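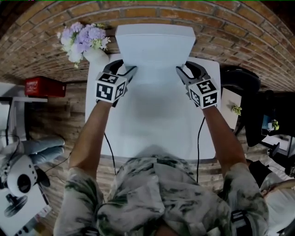 Section 6. Running the Two-Handed Box Demonstration at an Open Day

This section covers the set-up, running and pack-down of the two-handed box demonstration with the Julter hand-held gripper pair. It assumes that the grippers have been assembled and charged as set out in Section 3 and that the host computer has been configured as set out in Section 4. If you are running the visitor try-out only, go to 6.6.

Revised 18/01/2018 by Aranka Virág. Replaces the loose sheets kept in the Bárány case.

6.1 What you need

Gripper, left hand, with marker cube fitted
Gripper, right hand, with marker cube fitted
Two gripper cables, black
Host computer with Ustik recording software
Head-mounted camera and strap
Table, white or other plain light colour, with a matt top
Box, plain, lidded, matt finish
Spare marker faces, one full set for each cube
Microfibre cloth
Floor tape
Signage for visitors (see 6.7)

Do not substitute a glossy box. Reflections from a shiny lid are picked up by the camera and the software may lose the edge of the box when the operator leans forward.

A box for demonstration use should weigh no more than 100 grams empty. The jaws will hold more, but an operator working through a full open day will tire, and a tired operator squeezes unevenly.

6.2 Preparing the table

1. Place the table where the operator can stand square to the near edge with both forearms extended over the top. Allow at least 40 centimetres of clear floor behind the operator.

2. Wipe the tabletop and let it dry.

3. Clear the working area. Flowers, plants and other decoration may stay at the back corners or beside the table, provided the arms can reach the box from both sides without touching them.

4. Place the box at the far end of the table, long side facing the operator.

5. Check the lighting. Soft shadows on the tabletop are acceptable. Hard-edged shadows that cross a marker cube are not. Move the lamp or turn the table.

6. Tape the visitor line on the floor. Visitors may come up to the line on the left and right sides but should be kept out of the space behind the operator.

Note: A light tabletop under strong overhead lighting can wash out the white border of the marker cubes. If the software shows the cube outline in amber, reduce the exposure by one step and check again before changing anything else.

6.3 Fitting the cables

1. Connect each gripper cable at the host end first.

2. Connect the left cable to the left gripper and the right cable to the right gripper. The plugs are the same and will fit either way. Crossed cables give a picture in which each jaw opens when the other is squeezed.

3. Run each cable back along the inside of the forearm and over the near edge of the table towards the operator's body.

4. Leave enough slack for the operator to straighten both arms fully. Test this with the operator standing, not seated.

5. Tuck any remaining length behind the operator and tape it to the floor where people walk.

CAUTION: Do not run the cables across the outside of the arm. They can pass in front of the marker cubes and will catch on the box when both grippers are brought together.

CAUTION: Never pull a gripper towards you by its cable.

6.4 Checking the marker cubes

Each gripper carries one cube. The square black-and-white patterns on its faces give the position and angle of the gripper.

1. Hold the left gripper level, jaws pointing away from you, and look for dirt or lifted corners on each face.

2. Repeat for the right gripper.

3. Clean with the dry cloth. Do not use alcohol wipes, which lift the ink.

4. Replace any face with a scratch across the black part of its pattern. Match the number on the back of the spare to the number in the table in Section 3.

5. In Ustik, open Status, then Markers. Both cubes should be listed as Found. Turn each gripper slowly through a half turn in both directions. The listing may flicker while a face turns away but should come back within a second.

If a cube is Found when held still and Lost when moved, the exposure time is too long. See 4.9.

6.5 Running the demonstration

One person operates. A second person, the presenter, faces the visitors, talks and watches the screen. The operator should not be asked to answer questions while the jaws are on the box.

1. Operator: put on the head camera and adjust the strap until it does not shift when you look down. Tie back long hair. Close-fitting or short sleeves are preferred. Loose cuffs hide the cubes.

2. Presenter: start a new session in Ustik and enter the operator's initials.

3. Operator: stand at the near edge with the grippers held apart over the middle of the table. Hold for three seconds while the start position is recorded.

4. Presenter: tell the visitors what they are about to see. A script is given in 6.8.

5. Operator: lean forward and bring one gripper to each side of the box, level with each other. The curved jaws should press against the sides, below the lid.

6. Operator: press inwards with both hands until the box is held. Use the least pressure that will do the job.

7. Operator: raise the box a hand's width, hold, and lower it to the same spot.

8. Operator: open the grippers outward and return to the start position.

9. Presenter: stop the recording and play it back on the visitor screen at half speed.

One run takes almost 12 minutes with questions. Book no more than four runs an hour.

CAUTION: Do not press on the lid. The lid is not fixed and the box will drop out from under it.

CAUTION: If the box begins to tilt, lower it. Do not try to correct the tilt by squeezing harder on one side.

Note: Left-handed operators tend to arrive at the box with the left gripper slightly early, and the box slides. Practise the approach without lifting until both sides meet together.

6.6 Visitor try-out

1. Offer the try-out only after a full demonstration.

2. Have the visitor remove rings, watches and bracelets. Put these in the tray kept for the purpose.

3. Fit the grippers for the visitor. Do not hand them over with the cables trailing.

4. Stand to one side, close enough to steady the box.

5. Let the visitor close and open the jaws several times on nothing before going near the box.

6. Allow two attempts at the lift, then change over.

Children under 12 may try the left gripper alone with an adult beside them. They should not use the pair.

Recording stays off during try-outs unless the visitor has signed the consent form. Signed forms go to Zlatko Gashi at the end of the day.

6.7 Signage

Put up the following at eye height on both sides of the table:

DEMONSTRATION IN PROGRESS
PLEASE STAY BEHIND THE TAPE
CAMERA IN USE

The third sign is required at every site, including sites where the screen is already visible from the door. Blank copies are in Appendix C.

6.8 Presenter's script

Use your own words if you prefer. Keep the order.

"The grippers you can see are held by hand. They are shaped like the ones on our robot, so that when a person picks something up with them, we can record how it was done in a form the robot can use. The cubes on top let the camera work out where each hand is. Lifting a box with two hands looks simple, but the two sides have to agree on timing and on pressure. We have 143 recordings of this one task so far and we are still collecting."

Check the figure with Dezső Kelemen before each open day and change it if needed.

Questions that come up often:

Does it pinch? The jaws are soft-edged and the operator controls the pressure. Keep fingers out all the same.

Why a plain box? Printed boxes are used in the later tasks. See Section 8.

Can we see the robot do it? Only at sites where the Grekix arm pair is installed. At other sites, show the clip stored under Media, Box Lift.

6.9 If something goes wrong

Both cubes Lost at once
Check that the head camera has not slipped. Check that nothing is hanging in front of the lens. Restart the Markers page.

One cube Lost at the box only
The operator is rolling the wrist inward. Ask for the cube to be kept facing up.

Jaw reading frozen
Reseat the plug at the gripper end, then at the host end. If the reading is still frozen, change the cable. Spares are in the lid pocket of the case.

Box slides before it lifts
The jaws are too low or not level with each other. Wipe the jaw faces and the sides of the box.

Recording stops without a message
The disk is full. Move old sessions to the archive drive. Do not delete sessions during an open day.

6.10 Packing down

1. Close the session and wait for the save message.

2. Unplug at the gripper end, then at the host end.

3. Coil each cable loosely. Do not wind it around the gripper.

4. Put the cap on each marker cube before placing the gripper in the case.

5. Lift the floor tape.

6. Fill in the run sheet: number of runs, operators, faults, parts used.

Send run sheets to Sándor Major. Requests for spare marker faces go to Reinaldo Godoy and should be in by the end of May for the winter open days.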